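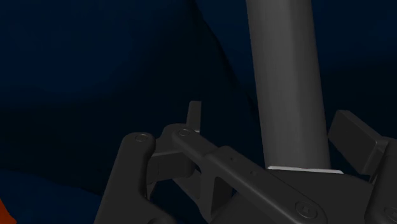
*att. 1, render, gripper + gray cylinder, dark blue background*

**Ticket 1114**
**Opened:** Thursday, January 6, 2022
**Opened by:** Traian Surdu, Brollside, product desk
**Item:** Boltcombe coat, long, charcoal wool, fully lined
**Problem:** hem ripples, front edges swing out, lining bags below the hem at center back
**Priority:** high (window display + press loan both waiting)
**Status:** closed, see bottom

## What's wrong

Boltcombe coats look fine in the bag. Hang them on the floor and by the next morning the hem goes wavy. Worst at the side seams, then center back. Front edges kick away from each other so it looks like the coat is too small for the form. It isn't, we measured.

On the bad ones the lining drops and you see a strip of it under the wool. On a coat at this price, no. Customer doesn't care why.

Full run is 128 coats. Not all of them do it. Small sizes less, large sizes more, but I have a bad small and a perfectly good large so that's not the whole story.

Store sent two back already, one was a customer return. Note on the return said "hem looks homemade." Fair.

## Already ruled out, please don't send me these again

- Wrong hangers. Swapped to the wide shoulder ones. No change.
- Customer washed it. Only one of the bad coats has ever been outside the store.
- Wool is poor. Wool is good. Same wool in the short jacket and the short jacket hangs beautifully.
- Heat in the window. Bad ones in the back hallway too and it's freezing back there.

## Log

**Thursday, morning**

Pulled six from the floor. Hung on forms, buttoned, no steam. Chalked the hem level with the hem marker so I can see movement. Left alone.

Wrote to Voicu (they cut and sewed) asking for the making-up notes and whatever they have on pressing. Wrote to Onell about the lining, asked for their care and finishing sheet.

**Thursday, after lunch**

Steamed two out of the six the way the store does it. Bottom up, outside, head close to the cloth. Stood there and watched. Hem started lifting at the side seam before I was even done with the back. So steam is at least part of it.

Left the other four dry.

Called the store to ask if they steam every coat on arrival. Yes. Every one, right out of the bag, because of fold lines across the lap. Who does it? Whoever is opening. How long? "Until it looks good." OK.

**Thursday, end of day**

Voicu replied. Short. Says coats left them pressed and checked. Attached the notes but it's the notes for the jacket, not the coat. Asked again.

Dry four: three look the same as this morning. One has dropped a little at center back on its own. Annoying, because I wanted it to be only steam.

**Next day, early**

First thing, chalk line check.

- Steamed two: both rippled. Lining showing on one.
- Dry, no change: three.
- Dry, dropped: still one, slightly worse. Marked this one with a safety pin in the label, call it the pin coat.

Turned the pin coat inside out on the table. Lining is sewn down all the way around the bottom. No ease pleat. Ran my hand up inside and there's no slack at all until the waist, then suddenly a lot of it. So the extra length was put in at the waist and got trapped there, and when the coat hangs it slides down and makes the bag.

Turned one of the good dry ones out. Ease pleat at the hem, where it should be, soft fold, pressed down. Different hands sewed these. Or differnt instructions.

**Next day, mid morning**

Checked all six now for the pleat.

- Pleat at hem: good coats, plus one of the steamed bad ones
- No pleat: pin coat, other steamed bad one, that's the one with lining showing

So two problems. I was treating it as one, wasted most of yesterday.

1. Lining with no ease pleat, drops on its own, steam or no steam.
2. Wool hem ripples with steam even when the lining is right.

**Next day, before lunch**

Problem 2. Opened the hem on the steamed coat that has the pleat, just enough to get two fingers in. There's a fusible strip in the hem. Bubbled in places, let go completely in others. Where it's still stuck the wool is pulled in tight. Where it let go the wool is relaxed and longer. That's the ripple, stuck, loose, stuck, loose, all the way around.

Opened a dry one in the same spot. Strip is flat and down all over, nicely stuck. But cut on the straight grain. On a hem with this much flare I'd want bias, or no fusible at all and just catch stitch it. On the short jacket the hem is straight so nobody would ever see it.

Asked Voicu straight out: what strip, what grain, what press temperature.

**Next day, afternoon**

Voicu called instead of writing. Friendly enough. What I got, in order:

- Coat was meant to have a bias strip. Supplier was short, they used what was on the shelf for the jacket.
- Pressed on the jacket setting too.
- Lining notes did get changed halfway. First part of the run was sewn with the lining closed all around and eased at waist. Someone over there spotted it and they switched to the pleat. Finished ones weren't pulled back.

Asked how many went out the old way. They said 50, from the production sheet. I asked for the sheet. Got it, it agrees.

Asked why we weren't told. Long pause. Moving on.

**Next day, late**

Onell sheet came in. Lining should be steamed only from the wool side, light, never held in one spot, and wants a night on the hanger before the hem is closed. Voicu closed the hems the same day they set the lining in. Doesn't cause it but doesn't help.

Nothing wrong with the lining itself as far as I can see. Onell off the hook.

**Monday**

Test repairs. One of each.

*Test A, ripple only, pleat is fine.* Opened the whole hem. Warmed the strip and peeled it, came away cleaner than I expected, bit of glue left on the side seams. Pressed the glue off into a scrap of cotton. Hung the coat overnight open. Did not put a new strip in. Catch stitched by hand, loose, stitch every finger width. Pressed through a damp cloth, lifting the iron not pushing it.

*Test B, no pleat.* Opened the lining hem only, left the wool alone. Pulled the trapped slack down from the waist, let it hang overnight. Next day trimmed the lining level, folded it, slipstitched it back with a proper pleat.

(Yes it's really over two days, I'm writing this up after.)

**Results, after another two nights hanging**

- A: level. Steamed it hard on purpose, store style. Still level. Soft roll at the bottom edge, looks better than the original imo.
- B: lining stays up. Wool hem fine until steamed, then rippled, becuase the strip is still in there. So B coats need A as well. Should have guessed.

Front edges: went back to straight by themselves once the hem was fixed, on both. They were being pulled from the bottom. No separate repair needed, do not touch the facings.

## Fix

All coats: strip out, hem hung overnight, catch stitch. Coats with the closed lining also get the pleat.

How to tell which is which without unpicking: lift the coat hem, pinch the lining just above its fold. If there's a fold of slack in your fingers it has a pleat. If it's tight like a drum it doesn't. Check at center back, not the sides.

Order of work:

1. Hang, buttoned, on a form. Not a hanger.
2. Chalk the level.
3. Open lining hem, then wool hem.
4. Warm and peel strip. Go slow over the seam allowances.
5. Overnight.
6. Catch stitch wool.
7. Pleat and slipstitch lining.
8. Press through cloth. No steamer head on the hem.

Voicu is paying for the work and sending someone up with a second form. They wanted the coats back at their place, I said no, press loan needs one this week.

## For the stores, please print

- Do NOT steam Boltcombe coats until yours have been swapped.
- Fold lines across the lap: hang in the bathroom or leave it a day. They drop out.
- If you have to show one, show a coat from the bottom of the rail that hasn't been touched.
- Customer asks: free repair, no receipt needed, we pay shipping both ways.
- Jacket is not affected. Steam away.

## Comments

**Store:** We have one with a customer's name on it for pickup, altered sleeves. Can she take it?

**Traian:** Has it been steamed?

**Store:** yes sorry

**Traian:** Send it, I'll do it first. Call her and say end of the week. Offer her the short one to wear meanwhile if she wants.

**Store:** She said fine, doesn't want the short one. Asked if the hem could come up a little while it's open anyway

**Traian:** Yes. Need her heel height. Ask her to wear the shoes and measure floor to hem, front and back both.

**Voicu:** Can we use the leftover bias strip for the next run or do you want all hand stitched?

**Traian:** Hand stitched. Send me one sewn sample before you cut anything else. Hung for two nights before it ships, with the lining hem open.

**Voicu:** Agreed. Will update the spec.

**Traian:** Please send me the updated spec and check it's the coat one this time.

**Closed** by Traian Surdu. Reopen under the same number if a repaired coat ripples. Pin coat stays on my rail, do not ship it.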